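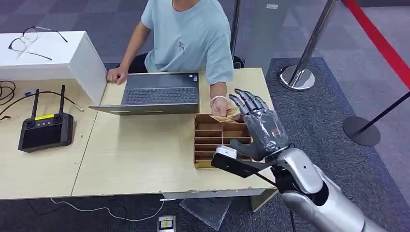
Vernon with a bundle of the tan ones, going into the back of the box

OK quick one, I have to be out the door by six and I promised an update on the banknotes.

For anyone new - my great-aunt kept paper money. Travel leftovers mostly, then stuff people gave her when they knew she liked it, then stuff she bought at the Sunday market in Flondberg from a man she didn't trust. When she moved into the smaller place it came to me in two shoe boxes and a cookie tin. I said yes without looking inside. Money from countries that have since changed their money. Small notes, nearly all of it, worn soft. A lot of them held together in fat wads with rubber bands, and the rubber bands had gone to goo. More on the goo further down.

Total count: 1,285 notes. Did that first, in February, over three evenings, and then did nothing at all with the number for weeks. As of Wednesday 713 are sorted. So past halfway, which I keep telling everyone.

The box

I tried a few things before this. Envelopes first. Envelopes are awful, you can't see what's in them and you end up writing on them and crossing out and writing again. Then sandwich bags, slippery, whole stack slid off the desk. Then I went and looked at real albums, the kind with the clear pages, and for this many notes the price was silly. Most of these are not worth a page each. I may get one album later for the good ones.

What works is a cardboard box with dividers. Open top, thin cardboard partitions, lots of little slots in rows. You stand the bundle up in the slot and it stays put. You can run a finger along and see what's there. If you've got one slot that is getting too full you just split it into the next one and shuffle everybody down. It's light, so I can carry the lot to the kitchen table if Vernon needs the desk.

Downsides: the partitions are thin and they lean if one side is full and the other side isn't. Fill evenly. Also the longer notes stick up past the top. I don't mind that, but you can't stack anything on it.

How we do it

Vernon Després is doing this with me, two evenings a week when he can. He's faster than me. He keeps the laptop open with the list on it and files with his other hand, I hand him things and read out what it says on the note and he tells me I'm pronouncing it wrong.

Order of work, for those who asked:

Loose notes flat on the desk first, all facing the same way. Don't skip this. I skipped it and had to redo a whole shoe box.

Then by country, or by my best guess at country. There's a "don't know" slot at the front and it's allowed to be big.

Then by size of note, small amounts in front.

Then into the list: country, amount, year if there's one, condition in one word. I use fine, tired, and wrecked. Vernon wanted a scale of one to ten and we had a short argument about what a six is.

Then bundle goes in the slot, paper strip around it with the count in pencil. No rubber bands. No paper clips either, they leave rust.

We get through 20 bundles on a good night. On a bad night we get through four and then someone finds a nice one with a ship on it and that's the evening.

The goo

Several of you wrote about old rubber bands so here's what I did. Leave it to dry all the way, don't pull at it while it's sticky. Then it flakes. Fingernail, very gently, or the edge of a bit of card. I tried a damp cloth on one I didn't care about and it made a smear and took some of the ink with it, so, no water. Some of them have a brown stripe across the middle now forever. Fine. They go in as "tired".

Someone suggested ironing the creased ones between sheets of paper. I haven't and I dont think I will. Heavy books for a week did a decent job.

The desk

It's two desks pushed together. Same sort of light wood look, different ages I think, I bought one and the other was in the apartment when I got here. The front edge of the good one is chipped and there's a bad patch down at the corner that catches on sleeves. On my list. I bought a strip of that iron-on edging from Lévesque, the hardware place, and the color was way off so it went back. If anybody has matched a worn desk edge with something that doesn't look like a bandage please tell me what you used.

The other thing on my list is cables. The left end of the desk is just cables. They hang down the side in a clump and I've stopped knowing which one goes to what. I bought ties. The ties are in a drawer.

And glasses go up on the white shelf thing and nowhere else. This is now a rule. I lost mine for a full evening under a sheet of newspaper, and I can't read the small print on these notes without them, some of it is tiny. Vernon said he'd been looking at them the whole time and thought I knew.

What we've found so far

Nothing valuable. Let me get that out of the way, my cousin keeps asking. I took a handful to the dealer on Nekard Street and he was very nice and very quick. Most are worth the paper. He offered 20 for one bundle of older ones in beige and I said I'd think about it and then didn't go back. It felt odd to sell one slot out of the box. Then it would have a hole in it.

But some lovely things anyway. A note with a dam on it, a really proud looking dam. One with a phone number penciled on the corner. A ticket stub for the Lestuvov ferry folded up inside a wad, she must have paid for something on the boat and shoved it all back in her purse together. I called her about that one. She remembered the boat and the weather and who she was with, and had no memory of the money whatsoever.

I've put the stub in its own slot. Vernon says it isn't a banknote. It's staying.

The tan and beige ones are their own problem. There are so many, they look alike until you hold two together, and the size changes by a hair between years. We left them till last on purpose and then ran out of other things to do. So that's where we are - the back rows of the box, browns and tans, hand me the next one, no that's the same one, no it isn't.

Still to do

Finish the tin. All of it unsorted, and it smells of cookies.

The "don't know" slot. I'll post photos of the unreadable ones when I get a minute and you lot can have a go. You were scarily good with the buttons last year.

Back up the list. Vernon has been saying this every single time. It lives on one laptop. I know.

Find a lid, or make one. Dust is getting in and I caught myself setting a cup of tea down next to it the other night, close enough to scare me. Tea stays on the window sill from now on.

Oh and to the person who asked about storing coins the same way - I wouldn't, they'd go straight through the bottom. Somthing sturdier than cardboard. I have a jar of hers to deal with too and I'm not ready to talk about the jar.

Right, it's ten to six, I need my shoes. Comments are open, I'll answer over the weekend.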